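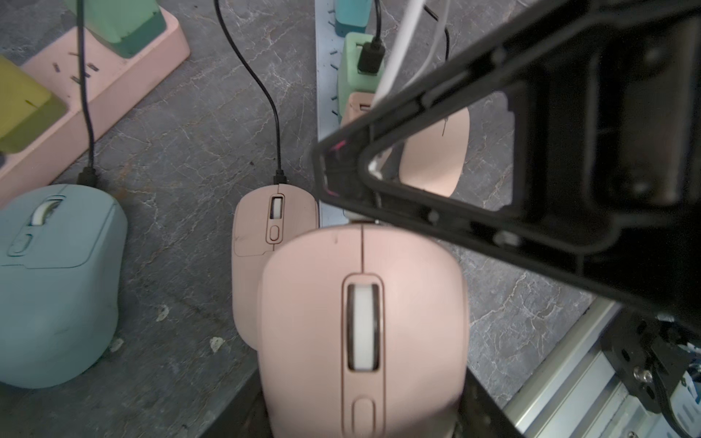 October - Bench notebook, peripherals refurbishment
Entered by Ruoxi Mao, Lindow workshop
Reading time: 2 min

Work resumed on the colored mice at 9:40. Kanako Fukuda had signed the lot over the previous afternoon, and the transfer slip is filed with the others in the gray binder. The lot is to be treated as three models: the large pink, the slim pink with cable, and the light blue with cable. The storeroom sheet lists both pink models under one heading. I have asked Bok-nam So to separate them, as the shells and wheels do not interchange.

Large pink. The wheel is white, tall, and sits in an oval recess with a darker gray rim. The small button below it is to be checked for travel before the shell is opened. There is a dark speck on the upper left of the shell near the front. Isopropyl is not to be used on this finish until the test piece has been read - see Tatsuya Yagi's note on the matte shells from the Nirneveo order, where the surface turned glossy in patches. Use the damp cloth and the mild soap only.

Slim pink. Faint dark scuff on the left flank. Same instruction as to solvents. The panel line on that side is the place where the shell was forced on two earlier units, and the flat tool should be started at the rear instead. Cable and plug are black. The replacement cables from Lultex are also black, so no color matching is required should one be needed.

Light blue. Bulkier shape, with two small buttons side by side below the wheel. Zuleica Magalhães reports that the left one of the pair is often stiff on this model and recommends working it before recording a fault. The label sheet has a single box for "small button." Until a new sheet is printed, write L or R in the margin.

Click test procedure, unchanged: 62 presses per main button, with missed presses written down as they occur. Wheel test as before, both directions. Results go on the unit card and are copied here at the end of the session.

Large pink: left button, no misses. Right button, 2 misses, both late in the run. To be repeated after cleaning.
Slim pink: no misses on either side. Wheel slightly rough going down.
Light blue: not started.

Power at the bench. The pink strip is to remain on the left. Adapters are to be returned to it after use, and the mint green one is not to be lent to the Mushi bench without an entry in the loan sheet.

Outstanding:
- second click run, large pink
- Bok-nam to confirm the corrected storeroom sheet
- order wheel grease, item 86 in the supply list
- ask Tatsuya whether the test piece is dry

Stopped at 12:15. Light blue carried over to the next session - Zuleica will take it.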